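Sternent Table Cover, Heavy Felt, by the Yard
Sold by Mestano Fabric & Supply

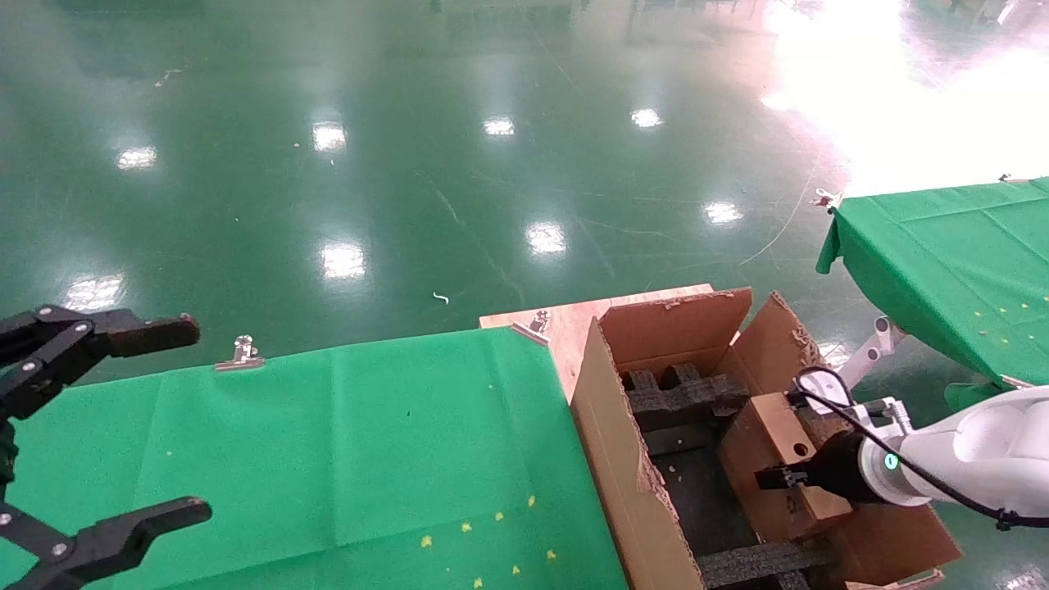 Back in stock after a long wait. Same weight as before, new roll width. Good for card tables, craft fairs, school desks, train layouts, whatever you've got.

Cut to order. 2 yard minimum. We cut straight but please measure your table twice, cut pieces can't come back.

Colors
Bright green, navy, burgundy, charcoal. Gray is gone untill October.

Details
Width: 30 inches
Weight: heavy
Backing: none (backed version is the Arriaga, see Related)
Edges: raw, will not fray, hem if you like the look
Ships: rolled on a tube, never folded

Care
Lint roller for crumbs and hair. Spot clean cold with a damp cloth, blot it, dont scrub. No dryer. Iron on low with a towel over top if it got creased in a drawer.

Holding it down
Binder clips are fine on a thin top. For thick tops get the Mundex spring clamps, pack of 7, sold separately. Double sided tape works but leaves gunk on varnish, test a corner first. No staples on rented tables, please, the rental places will bill you.

Shipping
Orders leave the shop in 2 business days. Full rolls take longer, call first. Pickup at the side door, ring the bell and wait a minute.

Questions we get
Can I play cards on it? Yes. Slides OK, a bit slower than real casino cloth.
Will the color rub off? Burgundy might the first few times. Keep it off white linen.
Do you do round? No. Rutilio Ayala used to cut rounds for us, he's retired.
Bulk price? Over 1000 yards, write to Preben Laxdal at the front office and he'll quote you. Under that it's the list price.

Related
Arriaga Backed Felt
Mundex Spring Clamps
Sternent Sample Card (all colors, free with any order)

Page updated June 2020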